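Category: Lab notes / Manipulation / Washroom bay

September, basin-wipe task, Dundach set. Start 15:10.

Recording 15 episodes per block, 3 blocks planned. Instruction string unchanged: "wipe the sink with the cloth". Cloth start pose varied by hand between episodes, left ledge only.

Block 1 kept whole. Block 2 lost 2 episodes to dropped joint packets — re-record before export. The Virk logger shows the gap clearly, so no need to scrub video for it.

Grasp labels are still the weak spot. Brurham's annotators mark contact at first touch, ours at finger closure. I'd favour closure and a relabel of the older Masberg episodes.

To do: check wrist torque offset, colour-calibrate the fixed view, log cloth pose as its own field. 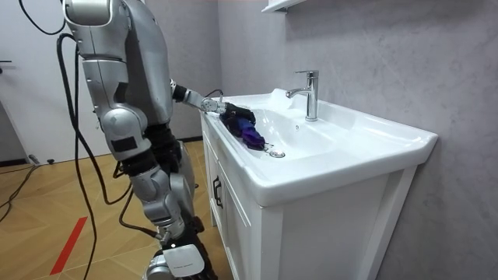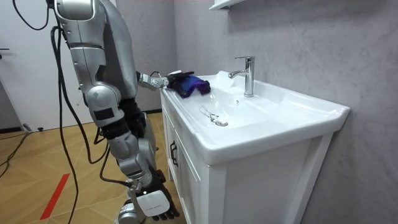
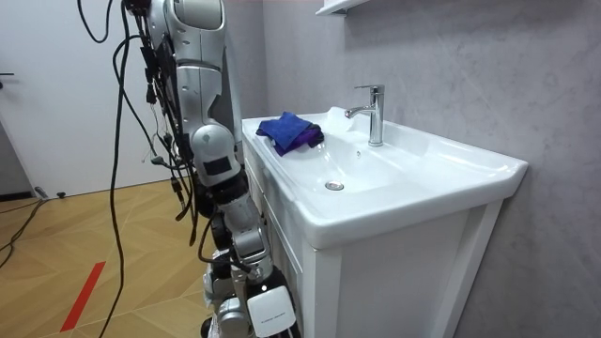 Basin task, fixed view. First two: hand on the cloth. Last: cloth on the left ledge.

Back to top | Contact the lab | © Masberg Robotics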